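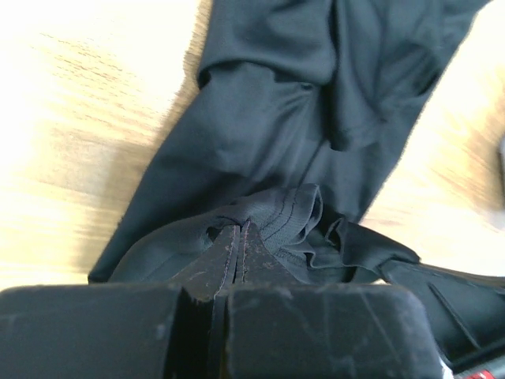

# Does Black Stay Black? My Laundry Fading Project

Okay, so the whole thing started with a fight about detergent. My roommate swears by the expensive "dark clothes" stuff, I buy whatever's on sale, and when we had to pick a topic for Intro to Textiles I figured I might as well settle it (and get a grade for it!).

## What I wanted to find out

Three things, really. Does a detergent made for darks keep a black cotton knit blacker than a regular one? Does water temperature matter more than the soap? And how much of the fading comes from the dryer, which I had never thought about until Professor Niloufar Khosravi asked me in office hours and I just stood there?

## What I did

I bought black cotton jersey off one bolt at Lacerda, the fabric store near campus, and cut it into 30 squares. Four of them fell apart at the edges on the very first wash because I was too lazy to hem them, so my results come from the other 26. I hemmed those. Please hem yours.

The detergents were Pronis (regular, the cheap one) and Doro (the one for darks). Half the squares got cold water and half got hot. Within each of those groups, some were tumble dried and the rest hung on the rack in my bathroom, away from the window so sunlight wouldn't mess things up.

Every square went through 20 washes. I did them in the basement machines at Pretesmont Hall, mostly at 5 in the morning, when I could get the same washer every time. I used the same amount of soap per load and threw in a couple of old towels for weight – white ones, so I'd see if dye was coming off. They are gray now. RIP towels.

For the color I used the lab's colorimeter, which gives you a lightness number. Higher means more faded. I took readings at the center and near each corner and averaged them.

## What happened

Cold water won, and it wasn't close. The hot squares were visibly grayer by the halfway point, whichever soap they'd had. In cold water, Doro did a little better than Pronis, but when I laid the squares side by side on my desk and had people on my floor sort them, they mostly guessed wrong.

The dryer was the big surprise for me. The tumble dried squares looked dusty, sort of. Under the microscope you can see why: the surface is covered in tiny broken fibers sticking up, and they scatter light, so the cloth reads as lighter even where the dye is still there. I shaved one dried square with a sweater shaver just to see, and its reading dropped right back toward the hung ones! That wasn't in my plan, so it's one square and I'm not claiming much from it.

## Problems

- The "hot" setting isn't the same every day. I measured it with a kitchen thermometer and it wandered a lot depending on who was showering.
- I lost my notes for wash 11 and had to leave that reading out of the graph.
- One kind of fabric from one bolt. A polyester blend could do something totally different.

## If I did it again

I'd give the shaving thing its own group, and I'd add squares that get washed inside out, which my grandma insists on and which I completely forgot to test. I'd also like to try a longer drying time on low heat against a short one on high. My roommate is still buying Doro, by the way. I've switched to cold and bought a second drying rack.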